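21st October

Back at the bench after the long weekend, with a pot of tea and the Mulholm grant file open beside me, because if I don't write down where we've got to I'll lose the thread again like I did in September. The short version is that the council has passed its arts and heritage budget and our line is still in it, which cheered everybody up no end (me most of all, I think!).

The conservation allocation comes to $2543 for materials and $483 for outside testing, to be spent before the next acquittal. It isn't a fortune, but it covers the blotters, the new batch of wheat starch and a proper look at the inks on the Benítez letters, and I'd been quietly preparing myself for none of it. Babak Nikzad rang through the wording and I made him read it out twice, poor man. The bit that matters to us is that unspent testing money can't be moved over to materials without asking first, so please, colleagues, don't buy paper out of the testing line however tempting the sale is.
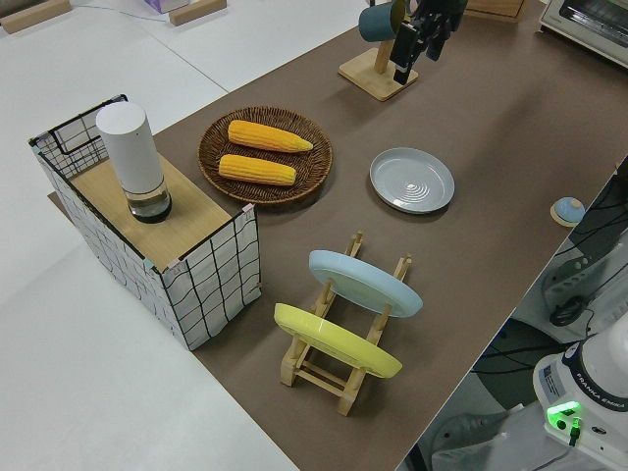

The reporting template has changed again, and I've spent most of the morning matching our old headings to the new ones. "Public benefit" has swallowed what used to be "access" and "outreach", so the Drenent reading days and the school visits now go in together, which makes for a rather lumpy paragraph, but there we are. I did a rough sort by putting slips into bundles along the bench, and I've tucked the Drenent bundle beside the white basket with the black grid pattern, the one with the light wooden board on top, so leave it there until I've typed it up. The Murnau correspondence still needs a heading of its own, I feel, and I'll ask whether we're allowed to add one.

Of the 14 letters on the treatment list, 3 are waiting on ink tests and shouldn't be humidified before we hear back. The others can go ahead in the order we agreed.

Still to do: send Babak the revised budget table, chase the second quote for testing, and find last year's acquittal, which I'm fairly sure I filed under M for Mulholm and which is certainly not under M now.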